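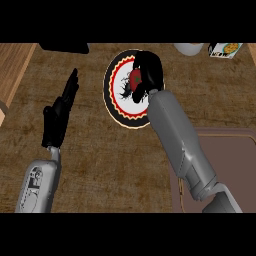 4. Setting up the lap timer

The Gutiren trackside timer needs one transponder per bike and one loop antenna at the start/finish line. Fit the transponders before you power up the base unit.

4.1 Mounting the transponder

1. Clean the lower left fork leg with a dry cloth.
2. Hold the bracket against the fork leg with the arrow pointing at the ground.
3. Feed both cable ties through the bracket slots and pull them tight.
4. Slide the transponder into the bracket until it clicks.
5. Turn the handlebars from lock to lock. Nothing should touch the fairing or the brake line.

CAUTION: Do not mount the transponder on the brake caliper. Heat will damage the battery.

4.2 Pairing with the base unit

1. Press and hold the Heo button for 2 seconds. The status light flashes green.
2. On the base unit, open Riders and select Add.
3. Enter the race number and press OK.
4. Wait for the light to turn solid green.

Race numbers can be any whole number up to 3000. If two bikes are given the same number, the base unit keeps the first and shows error 79 for the second – delete the duplicate entry and pair again.

4.3 Checking the loop

Walk one paired transponder across the line at knee height. The base unit beeps once and shows the race number. If there is no beep, check that the loop plug is fully seated, then raise the gain by one step. The highest setting is 9.

Note: Units shipped before September use the older Stinden loop plug. The adapter is in the Vudatetti accessory kit, sold separately.

4.4 Before each session

– Charge all transponders overnight.
– Clear the previous session under Results. Export it first if you want to keep the times.
– Set the minimum lap time. Any crossing faster than this is ignored.

Continue with section 5, Race and Qualifying Modes.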